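Chapter 6
The Bedroom as a Workroom

Most books on keeping house treat the bedroom as the easy one. There is no grease, no plumbing, and very little to carry in or out. The kitchen gets three chapters, the laundry gets two, and the bedroom gets a page and a half on turning the mattress. We have doubts about that. A bedroom is where clothes are sorted, hung, folded, dropped, and picked up again, and it is usually the room with the least open floor to do any of it on.

This chapter looks at the small bedroom as a place where work is done. It covers the height of the bed, the space at its foot, the reach into the wardrobe, and the handling of one garment at a time. It does not cover decorating.

6.1 The foot of the bed

Advice about this strip of floor is plentiful and mostly unsupported. The usual rule says to leave it clear. The next most common rule says to fill it with a bench or a chest. Both are repeated with great confidence, and we have yet to find the person who measured anything before writing either one down. 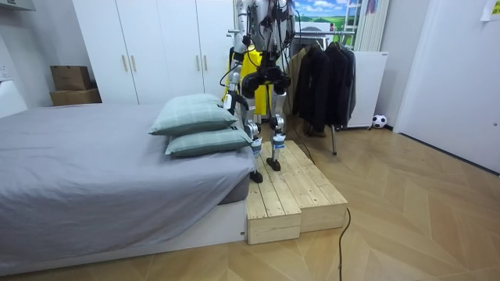 Figure 6.1 Pine step platform at the foot of a bed, with a white wardrobe behind.

A raised surface in this spot changes the work more than a new wardrobe would. Standing higher brings the upper shelves closer and puts the mattress lower against the body, which helps with one job and hurts with the other. Anyone who has tucked in a sheet from too great a height knows where it is felt the next morning. Ehsan Vahidi, whose notes on the Prillville apartments we draw on throughout Part Two, visited 153 bedrooms and asked people to show him how they made the bed. Hardly any of them did it the way the household manuals say they do. They leaned, knelt on the mattress, and pulled from one corner.

Vahidi took this as proof that the manuals were wrong. We would be slower to say so. People can do a thing badly for years, and being watched by a man with a clipboard does not bring out anyone's normal habits. His drawings of the rooms are excellent all the same, and they are the reason to read him.

6.2 The bed as a table

Look at any small bedroom in use and the mattress will be doing the job of a table. Pillows are moved to one end, clothes are laid out flat, and the folding happens there. 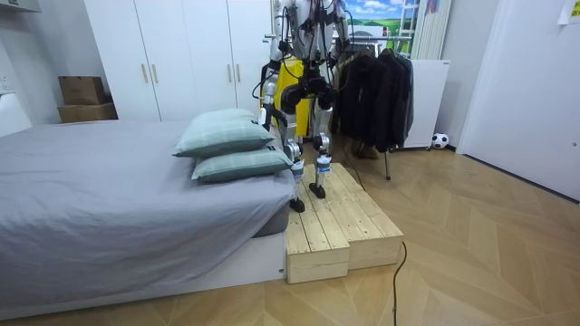 Figure 6.2 Two mint-green pillows stacked at the near end of the mattress, beside the wooden platform. Tall four-door wardrobe on the back wall.

Is a bed a good table? It is large, it is free, and it is soft, and the last of these is a real fault. A shirt smoothed out on a mattress sinks where the hand presses and creases beside it. The fitted sheet moves too. Bleddyn Cadwaladr argued in The Gristeck Guide to Small Rooms that a firm, flat cushion laid on the bed solves the problem, and he gave the idea a full 20 pages. It could have had one. The cushion does help with collars and shoulders. For anything longer than the cushion it simply moves the crease to the hem.
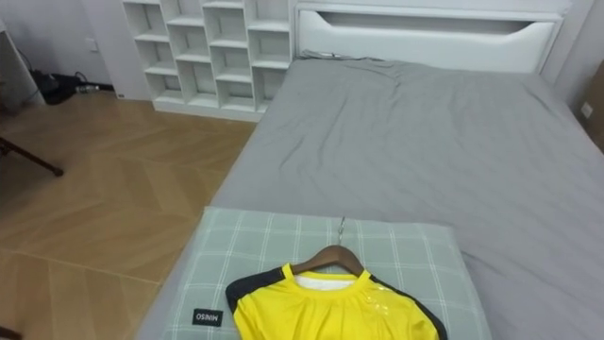

Hangers raise a separate question, and the manuals skip it. Should the hanger go into the garment while the garment is lying down, or should the garment be held up and the hanger fed in through the neck? Cadwaladr says lying down, always. The Ahmadpour course, which used to be taught in evening classes, says held up, always. Neither offers a reason beyond tidiness. Our own view is that it depends on the neck opening - a tight round collar is easier to manage flat, and an open-front shirt hardly matters.

6.3 Lifting and carrying

Once a garment is on its hanger, it has to travel. The trip is short, and most of the trouble happens during it. Slippery fabric slides off one shoulder. A long sleeve catches on the bed frame. The hook turns in the fingers, and the whole thing arrives at the rail facing backward. 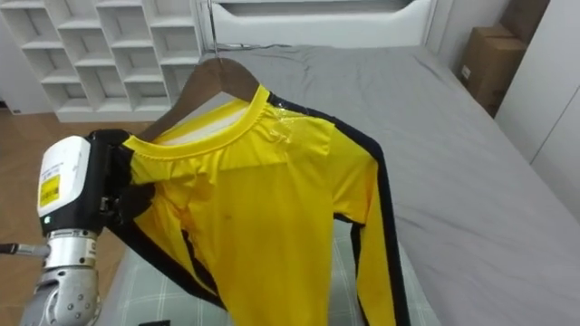
Holding the cloth at the shoulder as well as the hook is often recommended. It steadies the load, but it also bunches the fabric under the grip, and on some synthetics the folds stay. Try it both ways with a shirt you do not care much about before you accept anyone's word, ours included.

Before you read on

Make a bed and hang six garments in the room where you sleep. Write down each time you set something aside in order to free a hand. Keep the list, as Section 6.4 asks you to compare it with the Sallovar floor plans.

Shared 400 times | 20 comments
Copyright Sallovar Study Texts. All rights reserved. Contact the publisher | Back to top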